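7 Aufnahme von Demonstrationen im Wohnumfeld

7.3 Aufgabe "Abfall vom Boden in den Behälter"

Dieser Abschnitt beschreibt die Durchführung der Aufnahmen für die Aufgabenfamilie Aufräumen. Er richtet sich an geschulte Bedienpersonen, die den Einführungskurs nach Kapitel 2 abgeschlossen haben. Die Vorgaben gelten für alle Standorte des Programms Skurnisus, einschließlich der Musterwohnungen in Vivovville. Stand: 22. Juni 2019. Fachliche Verantwortung: Kerstin Engström.

7.3.1 Voraussetzungen

Die Kalibrierung beider Arme und der Kopfkamera ist nach Abschnitt 4.2 abgeschlossen und im Programm Kitosar bestätigt. Die Akkuladung reicht für die geplante Sitzung aus. Auf dem Aufnahmerechner ist Speicherplatz für mindestens 24 Episoden frei.

Es wird ausschließlich trockener, sauberer Abfall verwendet: leere Verpackungen, zerknülltes Papier, verschlossene oder vollständig entleerte Kunststoffflaschen. Glas, Metalldeckel und Lebensmittelreste sind nicht zulässig.

VORSICHT: Während der Aufnahme darf sich außer der Bedienperson niemand im Arbeitsbereich der Arme aufhalten. Der Not-Halt muss jederzeit erreichbar sein.

7.3.2 Raum vorbereiten

1. Die Möbel in der Anordnung belassen, die im Raumblatt eingetragen ist. Textilien und andere Gegenstände auf Bett oder Sofa dürfen liegen bleiben - sie gehören zum gewünschten Hintergrund und werden zwischen den Episoden nur verändert, wenn der Aufnahmeplan dies vorsieht.

2. Den Behälter mit der Öffnung nach oben auf den Boden stellen, in Reichweite des linken Arms. Der Rand darf nicht über die Öffnung hängen.

3. Die Abfallteile nach Aufnahmeplan auf dem Boden verteilen. Zwischen den Teilen ist genügend Abstand zu lassen, damit die Greiferfinger jedes Teil einzeln fassen können. Flache Verpackungen dürfen nicht glatt gestrichen werden.

4. Die Anfangsszene in Kitosar speichern und die Raumkennung eintragen.

Hinweis: Bei jeder neuen Episode sind Lage und Ausrichtung der Teile zu ändern. Wiederholte Anordnungen verringern den Nutzen der Daten für das Training und werden bei der Prüfung aussortiert.

7.3.3 Episode aufnehmen

1. Beide Arme in die Grundstellung bringen und die Greifer öffnen.

2. Die Aufnahme starten und das Bestätigungssignal abwarten. Bewegungen vor dem Signal werden nicht gespeichert.

3. Den gewählten Arm in gleichmäßigem Tempo zum Abfallteil führen, das Teil greifen und senkrecht anheben. Es wird jeweils nur ein Teil transportiert.

4. Das Teil über den Behälter führen und den Greifer erst öffnen, wenn er sich über der Öffnung befindet. Der andere Arm bleibt neben dem Behälter und darf diesen nicht verschieben.
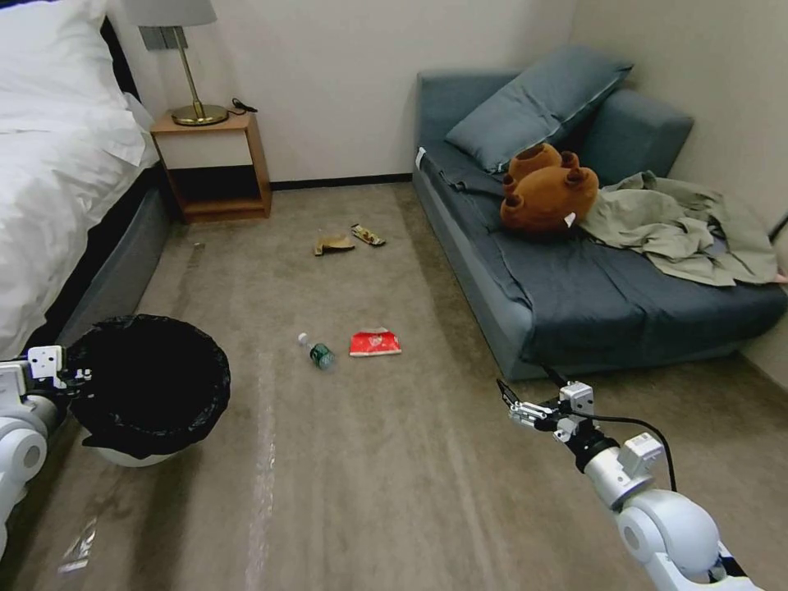
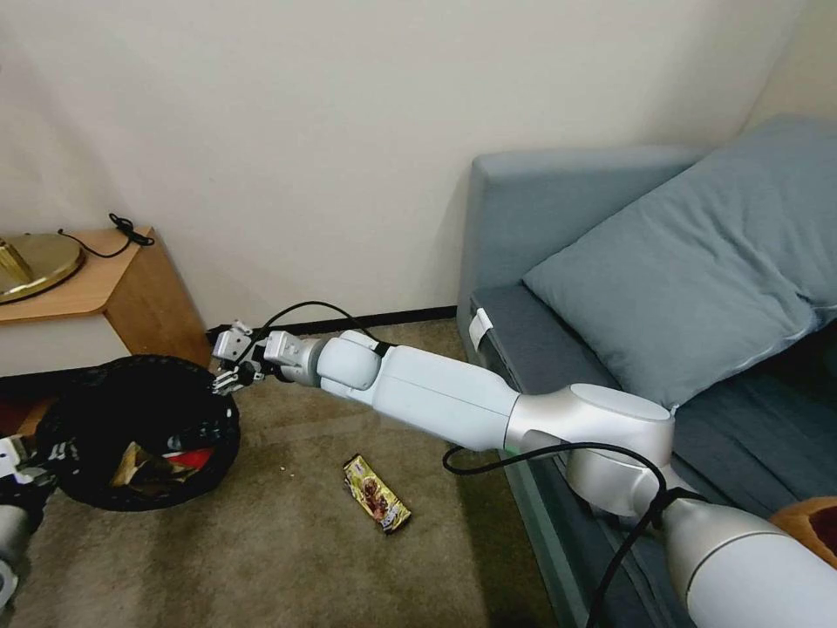

Kopfkamera: Greifer in der Nähe des Behälters, Abfallteile auf dem Teppich.

5. Die Schritte 3 und 4 wiederholen, bis alle im Aufnahmeplan genannten Teile im Behälter liegen.

6. Beide Arme in die Grundstellung zurückführen, 5 Sekunden stillhalten und die Aufnahme beenden.

VORSICHT: Das Kabel am Unterarm darf sich weder an Möbelkanten noch an Textilien verfangen. Bei erkennbarem Zug am Kabel ist die Bewegung sofort anzuhalten und die Episode abzubrechen.

7.3.4 Fehlversuche

Fällt ein Teil neben den Behälter, wird es in derselben Episode erneut gegriffen. Die Episode bleibt gültig und erhält die Kennzeichnung "Korrektur". Solche Verläufe sind erwünscht, sofern sie nicht absichtlich herbeigeführt wurden.

Als ungültig gelten Episoden, in denen von Hand eingegriffen wurde, der Behälter umgefallen ist oder das Kamerabild ausgesetzt hat. Ungültige Episoden werden gekennzeichnet und nicht gelöscht; die Löschung erfolgt zentral durch die Datenprüfung.

7.3.5 Umfang und Abgabe

Je Raum sind 20 gültige Episoden vorgesehen. Das Gesamtziel der Aufgabenfamilie beträgt etwa 3.200 Episoden bis November. Nach Abschluss der Sitzung ist das Protokollblatt auszufüllen und zusammen mit dem Datensatz an die Prüfstelle Ljungberg zu übertragen. Der Aufnahmerechner darf erst ausgeschaltet werden, wenn Kitosar die vollständige Übertragung gemeldet hat.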